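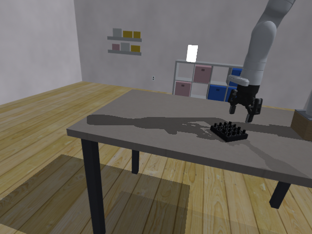

Yellow pine floors – oil them or leave the old finish alone?

Posted by brirnidstead_ruth
Hello all, long-time reader here and I've finally made an account! We moved into the house in Brirnidstead in July and I've been putting off the floors ever since. It's old yellow pine plank right through the downstairs, and whoever lived here before us put something shiny on it that has gone the color of weak tea. In the dining room it has worn away in a path from the door to the window, and the bare patches go gray every time I mop. My husband would like to sand the whole lot and start over. I'm a bit sentimental about the dents and would love to clean it up and put a hardwax oil over the top. The man at the paint counter sold me a can of Lestex and said it would go over anything, which made me nervous. Has anyone done this? I have 3 rooms to do, roughly 500 square feet in all, and two knees that aren't what they were.
Ruth Ackroyd

Reply from plankandpatience
Welcome Ruth! Please don't open that can yet. Oil has to soak into the wood, and it can't soak through old varnish, so you'd end up with a sticky film that picks up every hair the dog drops. I did exactly this in my hallway and spent most of a winter scraping it back off. Sand it, I'm afraid – your husband has it right, and you may tell him so or keep it to yourself as you see fit :)

Reply from SSeok
I'd go a little easier than that. I've looked after the floors in our place for years and only ever sanded one room down to bare wood. If the old finish is shellac, a rag with denatured alcohol will soften it in a minute or two, and you can take it off by hand with a scraper and a lot of tea breaks. Try a spot inside a closet first. If alcohol does nothing, it's probably varnish or polyurethane, and then yes, you'll be renting the machine.
Seung-woo

Reply from plankandpatience
By hand, over 500 square feet? With her knees? Seung-woo, I admire you, but come on.

Reply from SSeok
Fair enough, I did mine a corner at a time and I enjoy that sort of thing more than is probably healthy. But pine is soft, and I've seen a rented drum sander leave waves in it you could feel through your socks. If she does rent, get the orbital kind.

Reply from mo_sedgwick
Agree on the orbital. The rental shop in Sedgwick has one and they'll show you how to change the pads if you ask nicely. I used Virnance on my own pine, the matte one, and it kept the yellow from going orange. Lestex is fine too, just darker. Before any of that, if the house is old, buy a lead test kit, and please wear a proper mask.

Reply from brirnidstead_ruth
Oh, you are all so kind, thank you! I tried the alcohol in the closet under the stairs and it went gummy right away, so I think Seung-woo may be on to something. The lead kit is on the shopping list and I won't touch anything else until it's done. I might do the dining room by hand and see how I feel about the other two after that. What grit would you finish with before the oil?

Reply from plankandpatience
Well, I stand corrected on the varnish! 120 is plenty for pine. Any finer and the oil won't take so well. And do the edges first, while you still like the room.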